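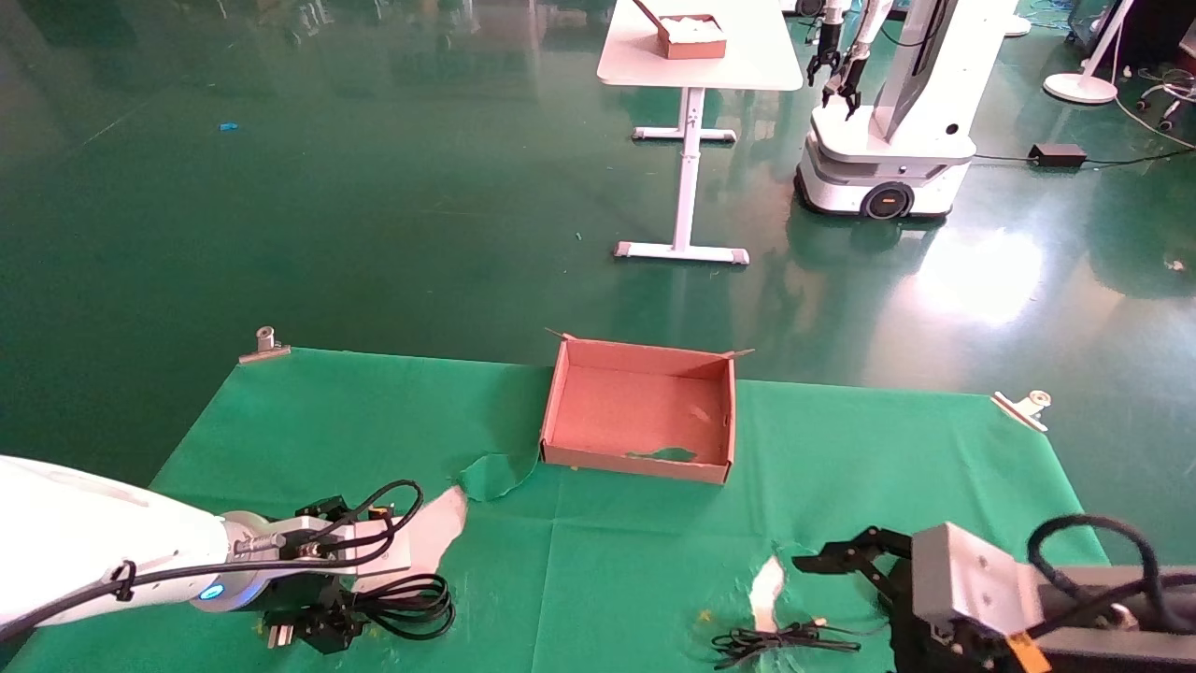 **Marit Oakley**, contributing writer

The meter at 139 Caltik Road was in the cellar, and the woman who lived there didn't like anyone going down to it. She let me in because the water company had written to her twice.

"Mind the fourth step," she said.

I minded it. It was the fifth that was loose.

I had been reading meters in Plavedside for 15 years by then. You learn where people keep things. Meters in newer houses are by the front door under a lid, but on Caltik Road they put them wherever the pipe came through the wall, and people built shelves in front of them. Hers was behind a row of jars. I moved six or seven plums and what looked like beans, wiped the glass with my thumb and wrote down 3348.

The last reading, in September, was 3348.

I tapped it. I put my ear to the pipe. Then I went back up and asked her to run the kitchen tap, and she did, and the water came out fine.

"Would you leave it on a minute," I said, and I went down again. The little red wheel was not moving.

When I came up she had turned the tap off and was sitting at the table with her coat on. There was bread from Kocabaş on a board, still in its bag.

"It stopped when my husband died," she said. "I thought it was respect."

I said it was probably grit. She said that was possible too.

The rule is that you fill in a yellow form, and Sekura sends a fitter, and the fitter puts in a new meter. Then the office works out what the house would have used and sends a bill for it. I had the yellow forms in my bag. I took one out and laid it on the table, and she read it from top to bottom, including the part in small type.

"How far back do they go?" she asked.

"To the last good reading."

"And if he says it was always stopped?"

"They won't say that. It moved before."

She cut the bread and gave me the end piece, with butter. It had started to rain and I had the whole even side of the street left to do. I ate the bread. She told me her husband used to go down every evening to look at the meter. He wrote the number in a school notebook. They had argued about it, one time badly – she had called him a clerk. The notebook was in a drawer by the stove, and she got it out and showed me the last page. His sevens had a bar through them. The final line said 3348 and then the word *same*, and under that *same* again.

"So it was before," I said. "It stopped before."

She put her finger on the second *same* and kept it there.

"He never told me," she said. "He must have gone down and looked at it every night, and it was doing nothing."

I filled in the form. Under "Cause, if known" I wrote *grit*. Under "Date fault noticed" I put the day's date, March 24, 1999, and she signed next to it. She asked if they would take the old meter away.

"Usually."

"Could he leave it?"

I told her to ask the fitter. Then I went down and put the jars back, the plums in front, and on the way up I stepped over the fifth step and did the other side of the street.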